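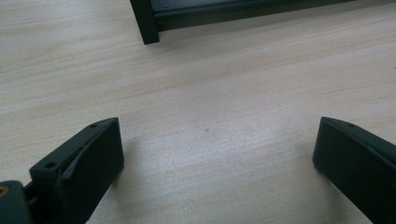 My Koster humidity sensor says the dining room is at 8 percent, and I don't believe it. It has said so every morning since the last app update, and by lunchtime it has climbed back to something a house could have. The first answer I got from your chat window was that heated rooms get very dry in February and I should look for damage to wooden furniture. Fine, I looked. The tabletop has fine pale grain running on the slant, a few warmer tan streaks, and one tiny dark speck a little right of the middle, on otherwise clean wood. I'm not a carpenter, but I'd want more than a speck before I accepted that my dining room is drier than a desert. Please look at the sensor.

Ticket 206
Opened by: Nhi Triệu
Product: Koster room sensor, with Trustley app
Category chosen: Wrong reading
Category assigned by system: General advice on indoor air

Nhi Triệu, 7:40 am
I've changed the category back twice and it keeps returning to General advice. I don't need general advice. I need to know whether the number is wrong at the sensor or wrong in the app, and what you're going to do about it.

Setup, to save a round of questions: one sensor in the dining room, one in the upstairs hall, both bought from Dukcombe in the same order. Both talk to the same hub. The hall one behaves. The app is up to date, which I mention with some bitterness.

Gráinne Nic Giolla, Dukcombe support, 9:15 am
Hi Nhi, thanks for the detail, and sorry about the category. I've moved it by hand and it should stay put now.

Could you try the following?

1. Take the battery out of the dining room sensor and leave it out for a full minute.
2. Put it back and wait for the light to stop blinking.
3. In the Trustley app, open the sensor and pull down to refresh.
4. Tell me the reading straight away and again after half an hour.

Low battery can cause odd readings overnight when the room cools down, so a fresh one would be worth trying too.

Nhi Triệu, 10:05 am
Done, with a new battery out of a sealed pack. 33 percent straight away, 33 percent half an hour later. I expect you'd like to close the ticket at this point. Please don't. It reads normally at this time of day anyway, so all we've learned is that it still does. The fault is in the morning.

I also don't buy the battery theory. The app showed the old one as nearly full. Either the battery was good, or the app can't tell a good battery from a bad one, and then I'd like to know what else it can't tell.

Gráinne Nic Giolla, 10:30 am
Fair point on the time of day. I'll leave this open.

Can you swap the two sensors tonight? Put the hall one in the dining room and the dining room one in the hall. Don't rename them in the app. If the bad reading follows the sensor, the sensor is faulty and I'll replace it. If it stays in the dining room, we look at the room.

Nhi Triệu, 10:40 am
That's the first suggestion I've had any faith in. Will do.

Nhi Triệu, next morning, 7:20 am
Swapped last night before bed. Result: neither of the above.

The sensor named Dining Room, now sitting in the hall, says 33. The sensor named Hall, now sitting in the dining room, says 30. The big number on the home page of the app, under the words Dining Room, says 8. So the app is showing me a figure that neither sensor is reporting when I tap on it.

I did this three times, closing the app in between, because I assumed I was misreading something. Home page: 8. Sensor page: 33. I've attached nothing because your form rejects screenshots from my phone as "unsupported", but I can read you the whole page over the phone if it comes to that.

Gráinne Nic Giolla, 9:05 am
This is really useful, thank you. I'd assumed you were reading from the sensor page, and I should have asked.

The home page number is a room value worked out by the app, and it can include other sources. Could you open Trustley, go to Rooms, then Dining Room, then Sources, and tell me everything that's ticked?

Nhi Triệu, 9:50 am
I didn't know there was a Sources page. It isn't in the booklet. Ticked are:

Dining Room (Koster)
Local weather
Grorkine

I've never ticked anything on this page. What is local weather doing in my dining room? And the Grorkine is a plug-in dehumidifier that lives in the basement, on a timer, overnight. It has no business upstairs at all.

Gráinne Nic Giolla, 10:20 am
I think that's our answer. The last Trustley update added Sources and put any appliance without a room into the first room on the list. The Grorkine was probably never assigned to one. When it's running it sends a value to the app, and I suspect that value isn't a humidity reading at all. It may be a fan or power level that's being read as a percentage. When the timer ends it stops sending, and your room number recovers.

Please untick Local weather and Grorkine, then make a new room called Basement and put the Grorkine there.

Nhi Triệu, 10:45 am
Done. I'll note that "probably", "I suspect" and "may be" all turned up in that message, so I'm going to test it before I thank anyone.

Nhi Triệu, next morning, 7:15 am
Dining Room on the home page: 33, the same as the sensor page. (Sensors are back where they belong.) Basement: 8.

I then ran the dehumidifier by hand and turned its fan up and down. The Basement number moved with the fan setting and the air in the basement, as far as I could judge, did not. So I'm satisfied that the 8 is a fan level wearing a percent sign. I'm less satisfied that this was filed as a dry room, and that your chat window had me inspecting furniture over it.

Three things before you close this:

Will the next update tick those boxes again? I'd like a yes or a no.
Is anyone going to stop the app showing a fan level as humidity? There must be other people with a basement machine and no idea.
Can the help page mention Sources?

Gráinne Nic Giolla, 9:30 am
Glad the number is sane again. Taking those in order.

I can't give you a yes or a no on the update. The app is made by Trustley and I only see their release notes when they come out. What I can say is that rooms you've edited by hand are meant to be left alone.

The fan level has gone to them as a bug, with your test written up. I've asked them to hide the value until it's fixed.

The help page is ours, so I've added a short section under Wrong reading. I've also asked for the chat reply about dry furniture to be taken out for readings that low.

Nhi Triệu, 9:55 am
"Meant to be left alone" – noted. I've written the ticked boxes down on paper and will compare them after the next update.

Thank you for the swap idea. That was the one that found it, even if it found something else.

Please keep the ticket open until the update has been out for a few days.

Gráinne Nic Giolla, 10:10 am
Will do. Status set to Waiting on supplier. Any reply from you will put it back at the top of my list.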